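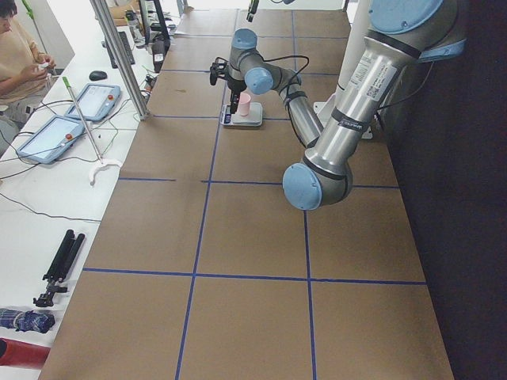

Morena Grasso

4.2 Rent and length of stay

Figure 2. Work table covered in brown cardboard, with blue tape dividing the surface into cells.

The tenancy records for Sudorano run to 119 agreements, of which 74 were still in force when the register was closed on 2025-10-02. Each agreement gives the start date, the floor area, the monthly charge and any change made to the terms later on. We left out storage lets and garages, as these were priced on a different basis and were often held by people who lived outside the town.

Rent alone was a poor guide to how long a tenant stayed. Tenants on the lowest charges left early nearly as often as those on the highest. What mattered more was the notice period. Where either side could end the agreement at one month's notice, tenants put off buying heavy equipment and made do with what could be moved in a van. Where the notice period was a year, they were more willing to pay for wiring, flooring and fixed furniture. Leone and Zuccaro found the same pattern in their study of the Royer mills, although their tenants were mostly in printing and ours are mixed.

Surfaces marked out in cells, as in Figure 2, are simple to set up and to clear away, and we did not treat them as fixed furniture. Benches bolted to the floor were counted, as were sinks and extractor hoods. The distinction is not always a clean one — a heavy table may stay in place for years without being fixed to anything — and Caruso has argued for a single category of "settled" equipment. We kept the two apart so that our results could be set beside the Haka survey.

Deposits were the other point raised often in interviews. The median deposit was 3954 euros, against a ceiling of 4000 set by the landlords' association. Several tenants had raised the sum through Fundport, and most of these signed in December, when the council's relief scheme opened for the year. Their stays are compared with those of other tenants in Section 4.3.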